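4.3 Setting up the nightly test run

This section explains how to connect your code repository to Welley and how to start the automatic tests every night. Before you begin, please finish section 4.2 (Creating a project). You need the role Maintainer or higher. If you do not see the menu Runs on the left side, your role is too low, and you should ask the person who manages your workspace.

What you need

A project with at least one branch.
An access key for the repository, with permission to read.
A test suite that already passes on your own computer. Welley does not repair a suite that fails locally, and it is much harder to find the problem from the log.

Connecting the repository

1. Open the project and click Settings, then Sources.

2. Click Add source. Paste the address of the repository in the first field. The address must start with https. Addresses which start with git@ are accepted only in the self-hosted edition.

3. Paste the access key in the second field and click Check. After a few seconds the word Connected appears next to the button.

4. Choose the branch. Most teams choose the main branch here. You can add other branches later, each with its own schedule.

5. Click Save.

Note: The key is shown only one time. When you leave the page, Welley replaces it with dots and you cannot copy it again. Please keep it in your password manager.

If the check ends with error 1274, the key is valid but it does not have permission to read this repository. Make a new key with the correct permission. Changing the old key is sometimes not enough, as the old permission can stay in the cache for one hour.

Creating the schedule

1. Go to Runs and click New schedule.

2. Give the schedule a name. The name can have up to 200 characters, but in the list only the beginning is visible, so put the important word first. For example, "nightly-main" is easier to find than "schedule for the main branch, night".

3. Choose the time. The field uses the time zone of the workspace and does not follow the time zone of your browser. You can see the workspace time zone in small letters under the field.

4. In the field Workers, enter 2. This is enough for a suite of normal size. With more workers the run is faster, but tests which share one database can begin to disturb each other. 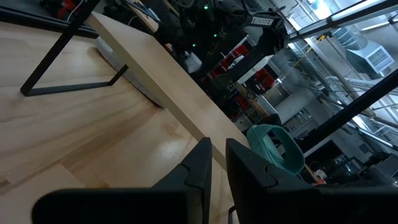
5. Under Retries, leave the value at zero for the first week. Retries hide unstable tests, and in the beginning you want to see them.

6. In the field Time limit, enter the number of minutes after which the run must stop. When the limit is reached, the run gets the status Stopped, and the tests that did not start are marked as Skipped.

7. Click Save and then Run now. Wait until the first run is finished before you continue with the notifications.

Caution: Do not point the nightly run to your production database. The step Clean up, which is on by default, deletes all records that were created after the start of the run — also the records of real customers. Use a separate test database, or turn the step off under Advanced.

Notifications

1. In the schedule, open the tab Notify.

2. Add the e-mail address of each person who should receive the report. A group address works too.

3. Choose Only on failure or Always. We recommend Always for the first days, so that you know the messages arrive.

Note: If a test fails on Thursday night and passes on the next night without any change in the code, Welley marks it with a yellow flag. Such a test is called unstable. It does not block the release, but it stays in the report until somebody opens it and clicks Reviewed.

Changing or pausing a schedule

To change a schedule, click its name and edit the fields. The changes are valid from the next run. A run which is already in progress keeps the old settings.

To pause it, use the switch on the right side of the list. Old reports remain available. If you delete the schedule, its reports are deleted too, and our support team cannot bring them back.

Continue with section 4.4, Reading the report.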